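Chapter 7
Learning to Pick and Place in Simulation

A robot arm that can put one cup on one shelf is not hard to build. Someone measures where the cup is, writes down the joint angles, and the arm repeats them. The trouble starts when the cup has moved, or when the person asks for a bowl. This chapter is about methods that let a robot deal with an object and a location it has not been given in advance, and about how such methods are tested before any hardware is switched on.

We will follow one study from start to finish. It was carried out by Oluwaseun Ogundipe and Oldřich Pešek, and the policy they trained is called Pluka. The kitchen simulator they used is called Vallow. The study is small enough to repeat on a single workstation, and its mistakes are as useful to us as its results.

After reading this chapter you should be able to explain how a simulated scene is generated, describe what a pick-and-place policy takes in and gives out, read a table of success rates without being misled by it, and name the main reasons a policy that works in simulation may fail on a real arm.

7.1 The task

The task is stated as one short sentence, such as "put the lime on the plate." The policy receives this sentence and a color image of the counter. It must return two things: a point at which to grasp, and a point at which to release. A separate motion planner turns those points into arm movement. Keeping the planner separate matters for our purposes. When a trial fails, we can ask whether the policy chose the wrong point or the planner failed to reach the right one.

Vallow builds each scene from a fixed kitchen and a library of 186 object models. The kitchen parts do not move. The loose objects are drawn at random from the library and dropped at random positions from a small height, and the physics engine runs until they stop moving. The scene is then saved and rendered.

Random placement gives scenes that no cook would arrange. Objects from different rooms of a house end up side by side, and some land in awkward places. A ball may come to rest in the sink. A plate may have fruit on it before the robot has done anything. Ogundipe and Pešek kept these scenes in the training set. Their reasoning was that a policy trained only on tidy counters would learn where things usually are, and would then lean on that knowledge in place of the image.

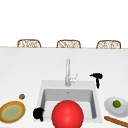 Figure 7.1. A rendered scene with the sink, faucet and chairs as kitchen parts. The loose objects include a red ball, a hair dryer, and a green fruit on a white plate.

Notice how much the loose objects in Figure 7.1 differ in how hard they are to identify. The green fruit has a clear color and sits against a white surface. The small black object on the left rim of the sink has a lumpy outline and no surface detail, so a policy working from color images has only its shape to go on. The large ball runs past the bottom of the image, and so a grasp point computed from its visible area will not lie at its true center.

7.2 Training data

Pluka learns from demonstrations. In each one, a scripted expert with full access to the simulator's state picks up the named object and sets it down at the named target. The expert does not look at the image at all. It reads positions directly from the simulator, which the policy is never allowed to do. This arrangement is common and is often called learning from a privileged expert.

The authors recorded 200 demonstrations for each type of instruction. Any demonstration in which the object slipped or rolled away was thrown out and recorded again. Round objects were thrown out more often than the rest, and we return to this in Section 7.5, since discarding failures changes what the policy sees.

7.3 How success was measured

A trial counted as a success if the named object was at rest on or in the target when the time limit of 30 seconds of simulated time ran out. Touching the target was not enough. Moving another object along the way was allowed, a choice that Pešek later said he would make differently.

Each instruction was tested in 40 new scenes. This is a modest number. If a policy succeeds in half of them, the true rate could plausibly be a good deal higher or lower, and a small gap between two policies tested this way should not be taken as a real difference. Section 7.4 shows how to compute the interval and applies it to the main results.

Before you continue

Look again at Figure 7.1 and consider the instruction "put the ball on the plate." Write down what the policy would have to get right, and in what order. Then decide whether you would count the trial as a success if the ball reached the plate and the green fruit was pushed onto the counter. Keep your answer. Exercise 4 at the end of the chapter asks you to turn it into a rule that a program can check.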